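Chapter 5
Grippers You Hold Yourself

By now you own a motor that turns when told and a box of brackets that fit nothing. The sensible next step would be an arm. We are going to skip the arm, which is the expensive part, and build only the hand. You will supply the arm. You have had years of practice with it.

A hand-held gripper is a pair of jaws on a handle, with marker patterns fixed near the grip so that software can work out where the jaws are and which way they point. You pick things up with it, the computer keeps a record, and a machine may someday learn from your example, including your bad habits.

The pair in this chapter was put together at Drarness, a shared workshop where the benches are spoken for by noon. One of them takes a weekend. Two take most of July.

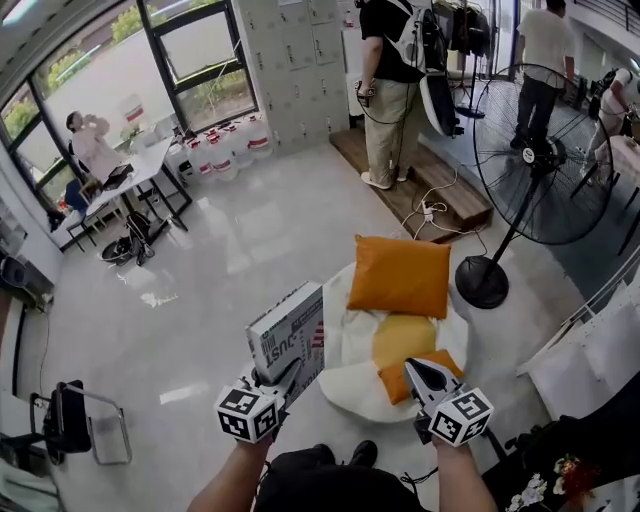 Dewanti Pillai writes that we are too kind to beginners: start with one gripper, on boxes only, and leave anything soft until the jaws close evenly. Her first pair sat 11 millimeters out of line, and she blamed the software for a week before she picked up a ruler.

Point taken. Section 5.1 is now about rulers. Section 5.2 covers the jaws and their pads, and 5.3 the marker cubes, which must be glued square the first time. The glue we recommend does not believe in second chances. Cushions wait until 5.4, where you will find out how little a soft object cares about your plans.

Before you read on, clear a patch of floor and find a cardboard box you don't mind denting.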